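Home | Issues | Authors | Submit

Rocío Barroso
9 Sep 2025

4. Grasping in the Romgate workshop

The Cinero grasp planner is often said to work in any shared shop with no tuning. We doubted this and ran it on the members' KUKA arm at Romgate, picking household objects out of a shallow metal tray. The tray was held with a bar clamp over a sheet of cardboard. Cables were left on the outside of the arm, as most home builders leave them.

We logged 3,507 attempts. The planner marked 1,393 of them as "confident," a label we never found a use for. Figure 2 gives two moments of the work, the first with the fingers down inside a purple plastic piece.
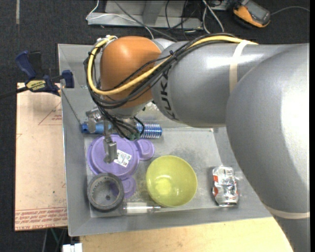 Deschamps objected at this point in the review that a cluttered tray is unfair to a planner trained on single objects, and that we should have reported the single-object runs first. We did not, and would make the same choice again. Few people who build an arm in a shared shop will set out one thing at a time for it.

Our larger complaint is with how success gets counted. A lift is scored when the fingers close and the wrist rises, whatever happens on the way to the drop point. Thin or crushed items, such as a soda can, make this rule look generous. Round ones like a roll of tape raise the separate question of whether to grip the rim or the whole body.
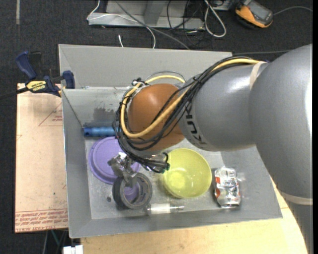

Hirkier wrote to us that the rule was never meant for comparing shops, only for catching a bad calibration, and asked that we say so. We say so gladly, but the published tables do compare shops. Until they are redone we would not buy parts on the strength of them. A second round is planned for October.

Contact | Copyright Romgate Workshop Papers | Back to top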